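The Landing at Trivetham

Helju Vanags had the stair runner up by half past eight, all 14 treads of it, and the gripper rods in a bucket by the front door.
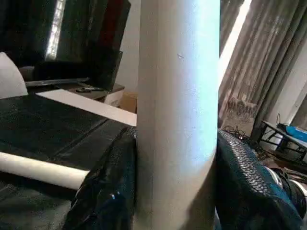 Žydrūnas Zariņš said the wool would have to go back. He had unrolled the first couple of yards in the hall and was kneeling on it with his glasses pushed up. The pile ran the wrong way. If they laid it like that it would look grey going up and green coming down, and the customer would ring before they were out of Jastlow.

Helju came down and looked. She put her palm on it and stroked it one way and then the other.

"Turn it round," she said.

"Then the border's on the wall side."

"There's a border on both sides."

"Not the same width."

She fetched her tape from the van. He was right. Whoever had cut it at Stankevičius had taken more off one edge than the other, and somebody had bound it afterwards very neatly, so the mistake would last as long as the carpet did.

The customer was a widow called Mrs Skelomier. She had paid £700 for the runner and kept the receipt under a magnet on the fridge. She brought tea in and stood holding the tray, as there was no floor left to put it on.

"Is something the matter?" she asked.

Žydrūnas told her. He always told them straight away. Helju preferred to wait until she had an answer to go with the trouble, and they had argued over this in a good many driveways.

Mrs Skelomier gave Helju the tray and got down on the carpet herself, one knee and then the other, holding the newel post. She looked at it for a long time.

"My husband laid the old one," she said. "It was never straight. He started at the top and by the time he reached the bottom it had wandered over to the wall. He said it was the house."

"It might have been the house," said Žydrūnas. "The stairs are out. I measured them."

"Are they?"

"At the fourth tread, and then worse below the window."

"I never believed him," she said.

Helju drank her tea. Outside a lorry was trying to turn in the lane, and they all listened until it had managed it. Then she explained that the runner could go back to the warehouse and a new one would come in January, and there would be no charge. The stairs would be bare until then. They could put down some felt so she wouldn't slip.

"And if you laid this one?"

"You'd see it," said Žydrūnas. "Every time you came down."

Mrs Skelomier thought about that. She asked whether the wide border could go on the banister side, where the stairs were out, and whether that would hide it or make it worse.

Neither of them knew. Helju took one end and Žydrūnas took the other, and they carried it up past the window and let it drop loose over the treads, pile facing down the stairs. Then they went to stand in the hall with her. Žydrūnas folded his arms. Helju went back up and moved it over by the width of her thumb.

"There," said Mrs Skelomier. "Leave it there."

Žydrūnas went out to the van for the tacks.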